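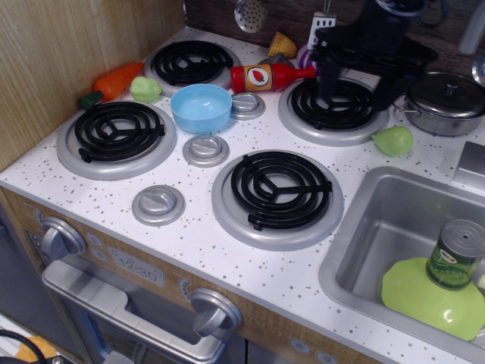
Toy kitchen with the blue bowl and carrot

itziar_b
Has anyone been to the children's book festival at Flanmont? Thinking of taking my two in February.

gerkix
We went last year. Readings were good but far too long for under fives.

hafthor_s
Disagree. My son is four and sat through both. The signing queue was the problem.

gerkix
Depends on the child, I suppose. Ours wanted to leave by the second chapter.

itziar_b
Thanks both. Do you have to book the readings?

hafthor_s
Yes, up to 4 seats per family.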